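Charlas > Oficio textil > Notas de la ponente

Usamos cookies para mejorar su visita. Aceptar | Configurar

Entrar sin saludo largo. Preguntar a la sala quién pagaría 91 euros por un bote de kétchup que no se come. Esperar. Dudo que se levanten muchas manos.

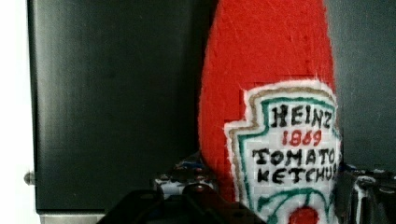 Por Beryl Birkett | 13 de marzo de 2023

Fieltro rojo, etiqueta cosida, «HEINZ» en negro y 1869 en rojo. Las letras salen algo desiguales, y ahí me dirán que está el encanto. No me convence: en Salach llaman «alma» a lo que mi maestra mandaba descoser.

Leer despacio la cita del catálogo de Ikitz. Pasar a los precios.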